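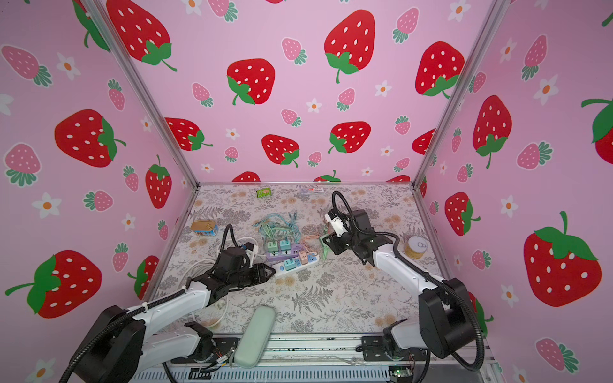 Kristýna Kadlec wrote to me after the February talk that two prints in one small space will always fight, and that she would choose one and paint the rest. I want to start with her remark, read it slowly, and ask who in the room agrees. Wait for the hands.

My answer to her: they fight when they have the same strength. Strawberries on the walls are loud. Red on pink, large fruit, white seeds, green caps. The ferns on the cloth are gray and the other flowers are faint, so the table stays quiet under the walls.

Say the word "scale" and explain it. Large fruit, then smaller pink fruit, then little white flowers with orange centers. The eye can go from big to small and rest a little.

Do not forget the metal. The corner posts are plain aluminum, and a plain line between two printed walls helps more than people expect. 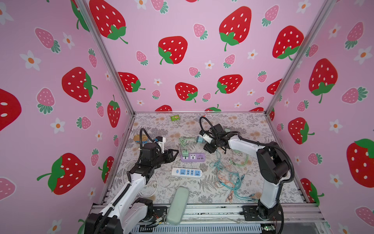

Part two: choosing the cloth

Tell the story of the Orketti sample book. I ordered 5 samples and all of them were too bright when I put them beside a red print. At home I did the test again with a gray one and it was better in one minute.

Advice to give, slowly:
- Look at the wall and the cloth together, from the place where you will stand.
- Take one pale color from the small flowers, for example white, and let the cloth be close to it.
- If the wall has a background color like pink, do not try to match it exactly. A nearly correct pink looks like a mistake.

Someone will ask about washing. I say what I know - I wash my printed cotton at low heat and iron it on the back side.

Questions

Keep Kristýna's point for the end again, if there is time. I still think she is right for a very narrow hallway. The address for the Lukáč pattern list is on the last slide.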